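Search this diary
Search

January 8, 2023

Slow start, then the shed
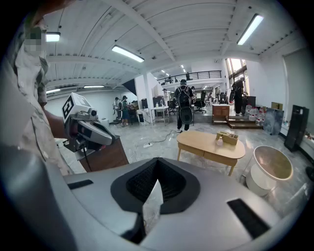
Indoors, in the pale shirt.

Woke before six with my hip complaining and gave up on sleep. Cold in the kitchen. I made coffee and read the letter from the water company again, the one that says our reading for the last period was 502 and would we please check for leaks. I have checked. There is no leak under the sink and none by the meter that I can find. I wrote the number on the back of the envelope and will read the meter again next week.

Meron Gebretsadik called at eight about the compost. She has a neighbor with horses and he is willing to drop off a load if we can be there to open the gate. I said yes without looking at the calendar and then had to call her back, as I had promised the morning to Bereket. We settled on the afternoon.

Bereket Lemma and I got to the garden by ten. The ground was hard on top and soft an inch down. We took everything out of the shed and put about half of it back. Found the good hand fork, which I had blamed Emmett for losing in July. I should tell him. Found also two bags of onion sets from last year, sprouted and gone to mush, and a box of Feven's seed packets that mice had been into. The beans are finished. The tomato seeds were in a jar and came through fine.

The seed order is still not sent. I want the Weldu kale again because it stood all through the last cold spell, and Khanyisile Naidoo wants to try a squash called Wamatico that her sister grew. It needs a lot of room. I told her she could have the strip along the fence if she keeps it off the path. She said squash does not listen. We will see. The catalog wants $300 for the whole list, shared among five of us, and I think we can get that down if we save our own peas.

Bereket thinks the end bed should rest this year. I don't agree – we rested it the year before last and all it grew was dock. We left it there. He went home at noon with the broken wheelbarrow in his truck to see if he can weld the leg.

The horse man came at 2 and tipped the load closer to the gate than I would have liked. It is good stuff, dark and well rotted. Meron and I moved enough of it to get the gate shut, then covered the rest with the old tarp and put bricks on the corners. My back will have something to say about it tomorrow.

Home by four. Soup from the freezer, lentil I think, no label. Emmett Tran phoned to ask if I still had his copy of the pruning book. I do, and told him about the fork as well. He was decent about it.

To do: send seed order, read meter, buy mouse traps, call the dentist. Rain forecast overnight.

Last updated: January 8, 2023
Contact | Copyright Warnamden Garden Diary | Back to top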